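How do you keep paper mail from taking over?
Precious Yap
Oct 14, 2022

I let mine sit since August and now I can't find the water bill. Do you scan everything or just toss it?

Aranka Pap
Toss the envelopes at the door! I only keep taxes, insurance and anything with a due date. Everything gets one home - mine's a desk organizer with a tall side for big envelopes and shorter slots for bills.

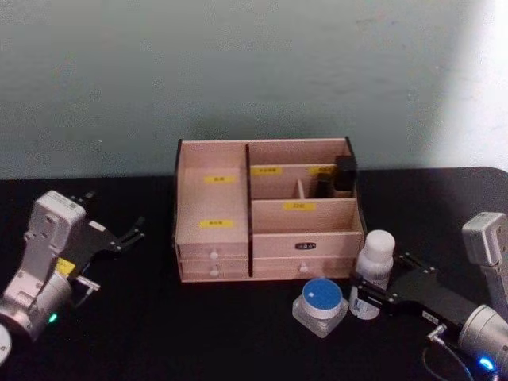

Light wood organizer on a black tabletop

I go through it on Sundays with coffee, and it takes me one cup.

Lajos Kiss
Go paperless. I had 611 scans at one point though, so name your files.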